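About Catero

Catero supplies currency payment and hedging services to mid-sized importers and exporters. The firm was formed by the merger of two brokerages, Prikau and Brutside, and keeps a dealing desk and an operations desk under one roof. We serve 800 corporate accounts.

What we do

Clients use us to buy and sell currency for delivery on the same day, on the next business day, or at a fixed future date. Forward contracts run for up to 200 days. Longer terms are quoted on request and need a separate credit line. We do not manage money and we do not take positions of our own against clients - each trade is matched with a bank counterparty when it is booked.

Pricing

Quotes are given as an all-in rate. The margin over the interbank mid rate is printed on the trade confirmation. There is no charge for incoming wires. Outgoing wires in dollars, euros and pounds are free above the minimum trade size set in your account terms.

Research

The Yurchenko Note is our written commentary on the major dollar pairs. It covers central bank meetings, rate spreads and the main data releases for the week ahead. The note is sent to all account holders and is general in nature. It does not take account of any one client's exposure.

Opening an account

Applications need company formation papers, proof of address for each director, and an estimate of yearly currency volume. Review takes three business days once the file is complete.

Page last reviewed 1/26/23.
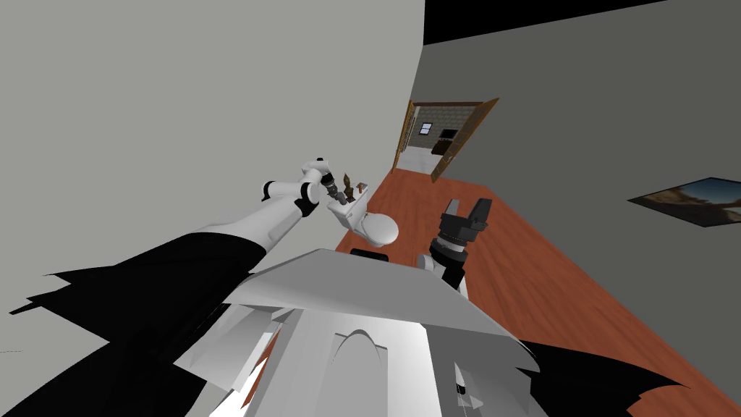

Changes to account terms are sent in writing to the main contact on file and take effect on the date given in the notice.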